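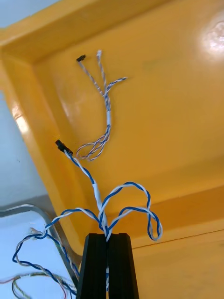 The **Armont Open Day** is a yearly demonstration of wire-handling robots held by the automation firm Kadix at its Armont works. It began as a sales event and is now attended chiefly by people who already own the robots. The main exhibit is cable sorting, in which a black two-fingered gripper takes hold of twisted blue-and-white wires at a yellow-orange tray. Visitors are asked not to help.

## Programme

The January event ran for seven hours, of which lunch formed a respected part. Demonstrations lasted 20 minutes each, with 40 minutes set aside between them for what the leaflet called "untangling".

## Machines

Two arms are normally shown:

- **Kong**, the older, which is slow and popular
- **Storkska**, the newer, which is faster and has its own safety talk

## Reception

Kadix gave its total attendance to date as 3183, a figure which includes staff. Visitors' comments have mostly concerned the parking.

*Last revised 18/02/2026.*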